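Where Does a Microwave Go? Setting Up a Shared Room for Our Design Studio
Final report, second-year interiors project
By Noemi Whitlock, with Mei Baptiste and Cletus Whitfield

Why we picked this

Our studio group got the big room for the semester, and by the end of the first month people were eating lunch over their drawings. I had soup on a floor plan. Mei had crumbs in her scale ruler case. So when Professor Castellanos told us to pick a room we knew and make it work better, we didn't look very far!

The budget was $105, and we already had furniture we could move. The plan was to make one spot for food, one spot for small work, and keep the floor between them as open as we could. We named the project Sultine, after the soup brand Cletus made up for his packaging class (long story, and the soup is better than it sounds).

What we looked at first

We spent a lot of time just hanging around and watching where people went. I handed out 40 survey slips and got 16 back, mostly from people who wanted to complain about the smell of popcorn. The slips gave us a few things to work with:

People want the microwave by a wall, away from the big tables.
They want somewhere to put a drink down while they wait.
They don't want to step over cords. This came up a lot, and one person underlined it so hard the pen went through.

Mei drew the room to scale and we pushed paper furniture around on it for an entire afternoon. Cletus wanted the food table in the middle, "like a campfire." I said no. Mei said no louder.

The room as it stands

We kept the wood floor bare – I love those long boards and a rug would just collect crumbs. The food corner is a white rectangular table up against the white wall, with the microwave on it and the door opening to the left. It's the simple kind with two knobs, and you still have space on the table for a water bottle. The small white table is over on the other side. Overhead we left everything alone: the beams and pipes show, the projector hangs where it always has, and the air conditioner is high up on the wall.

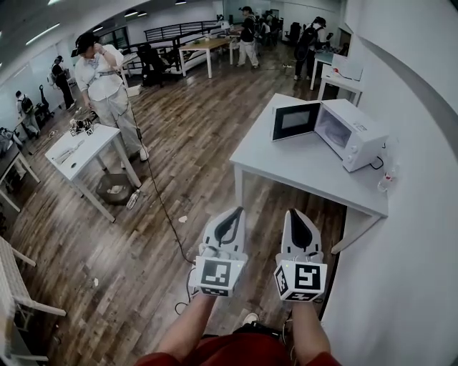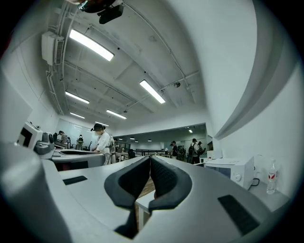
What works and what doesn't

The white furniture was Mei's call and I fought her on it, but she was right. White on white kind of makes the table disappear, so the corner doesn't feel like a kitchen got dropped into a classroom. It does show every splash of tomato, so there's that.

The light is very even and very bright. Great for drawing, not so great for sitting down with a sandwich and forgetting your deadline. The farther space through the wide opening has a lower ceiling and feels calmer, and if I did this again I'd try eating back there. Nigel Holroyd, our shop tech, wants us to check the outlets before we get too excited.

Cables are my biggest regret. We still have a long black one crossing the floor, and a cord looping out behind the microwave. I priced cord covers and then spent the money on a second trash can. I'd swap those two now.

Scraps of paper on the floor are a whole separate problem. We cut models in there, so little white bits get everywhere, and the brown wood hides none of them. A broom on a hook by the food table is next on my list.

What I'd do next

Move the cable along the wall.
Hang the broom.
Ask for softer light in the back space only.
Run the survey again in December, when everyone is in there late and grumpy.

Mei is keeping the scale drawing in the flat file under Sultine if next year's group wants to shove paper furniture around too.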